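The woman who runs data collection at Sinuvby does not like the word "learning". She has been paid to produce examples for robots since before her current employer had a sign on the door, and she says the word makes customers picture something like a child at school.

"It's copying," she says. "Very good copying, on some days. Then you move a bin a hand's width and it's lost. I'd be happier if we called it what it is."

We spoke on a Tuesday, late in the afternoon, in the small kitchen beside the bench where her team works. Sinuvby makes nothing you can buy in a shop. It records an operator steering a robot through a chore, over and over, and hands the recordings to whoever is training a model. The current job is called Caruso. The chore is picking parts out of storage bins, and the target for the first round was 145 usable examples. They had 101.

I asked what made an example unusable. She laughed, and then she didn't.

"The operator hesitates. That's the big one. You and I hesitate and think nothing of it, but the model sees a hand stop above a bin and decides that stopping above a bin is part of the job. We threw out 38 in the first week for that alone. The client wasn't pleased. They'd already counted them."

She is no kinder about the choice of parts. The client's list began with blocks and cups, and she sent it back.

"Everybody can pick up a cup. Show me one bracket out of a heap of brackets, all the same grey, all hooked on each other. If you only collect easy things you get a lovely video and a useless robot."

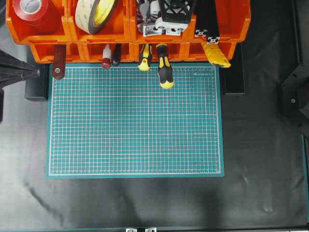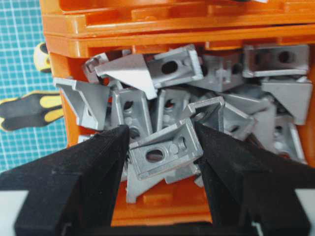
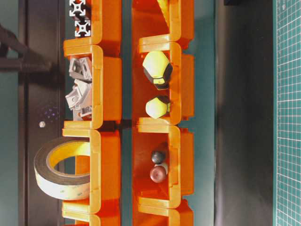
The Caruso bench: tools hanging by the mat, a bracket between the gripper's fingertips, and the bins from the side.

She has three rules for her operators, and she repeats them often enough that they finish her sentences. Don't tidy the parts between takes. Don't pick the bracket you like best every time. And if you fumble, carry on and recover, because a recovery is worth keeping and a restart isn't.

The second rule is the hard one. "People have a favourite. They'll swear they don't. I go back through a morning's takes and it's the top one, nearest the middle, again and again. So what have we taught it? That the world puts a bracket on top, in the middle, for your convenience."

A rival method, sold under the name Zudurus, promises to do away with most of this by making up its examples in simulation. She has sat through the demonstration twice. I expected a flat no, but her answer was more careful than that.

"It's fine for getting the arm near the bin. I'd use it for that tomorrow. Where I stop believing is contact. Two rough castings jammed together - I haven't seen a simulator do that in a way I'd trust. They told me it was coming by August. They didn't say which August."

Would she trust her own recordings, then?

"Less than you'd think." She gets up to refill the kettle. Her worry is that the same handful of people record everything, at the same bench, under the same lights. An earlier project, Saser, was trained that way and did well in their own room. Moved to the client's warehouse, it reached for parts with great confidence and missed them. The client blamed the camera. She blamed the examples, and still does, though she admits she never got the budget to prove it.

For Caruso she asked for a second site and was refused. She asked for left-handed operators and got one, who she says has already changed how the grasps look. She wants the failures kept and labelled too, and that argument is still going on. The client's engineers think failures muddy the water.

"They want to buy a box of good behaviour. I keep telling them I can sell them a record of what some people did on some afternoons. Whether that's good behaviour is for them to find out, and I'd like them to check before they put it beside anybody's hands."

I asked how many examples would be enough to make her confident. She said she had never been given a number she believed, and that the 145 came from the length of the contract.

Someone put his head round the door to say the next take was ready. She asked him if he'd tidied the bin. He said no, a little too quickly, and she went to look.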